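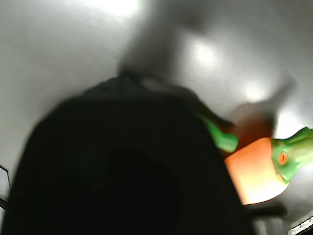
I got to Szu-yu Kan's place a little after two in the afternoon and she put a peeler in my hand before I had my coat off. "You can ask me things while you do the potatoes," she said. So that's how we did it!

Szu-yu ran the lunch kitchen at Kadlec Elementary for most of her working life, and she's now writing a cookbook for people who feed kids in big numbers. It's called Saltumard, after the street where she grew up, and it should be out in June if her editor gets her way (Szu-yu is still moving recipes around). I wanted to know how a person goes from cooking for a school to writing it all down.

"Badly," she told me. "I had 346 recipe cards and half of them said things like 'more salt than last time.' Last time when? I had no idea."

She started out at a hotel, the old Altell downtown, doing banquets. The biggest one was a street fair dinner with 3,000 plates, and she still talks about it like weather she lived through. I asked if school lunch felt small after that and she laughed at me.

"At a banquet people are polite. They push the food around and say thank you. At the school I had 481 kids and every one of them would tell me to my face."

What did they tell her? Mostly that they didn't want vegetables, or not the ones she was proud of. She tried an eggplant stew in her first fall and the trays came back full. She tried it again with the skins off, then chopped smaller, then over rice, and it was the rice that did it.

"I was mad about that for a while," she said. "It was the same stew! But they knew rice. You give them one thing on the plate they know and they'll try the thing next to it. Maybe not the first day."

I have a five-year-old who will only eat noodles, so I wrote that down and underlined it.

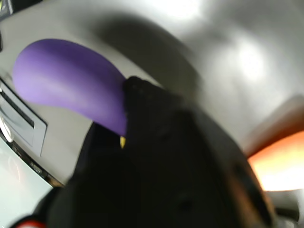

On cooking at home

By now the potatoes were done and I'd been moved on to onions. I asked what she makes for herself, hoping for something fancy, and got soup. She makes a pot of it, eats it for days, and adds whatever is left in the fridge as she goes. She uses a dented Fesov pot that was her mother's and won't hear a word about replacing it.

"My daughter bought me a new one. Very nice. I keep flour in it."

The home chapter was the hardest one to write, she said, as she kept making too much. Her first test of the lentil soup fed the whole building, and she had to borrow bowls from upstairs.

I went home with a jar of it and my sleeves smelling like onion. My kid ate two spoonfuls and asked where the noodles were.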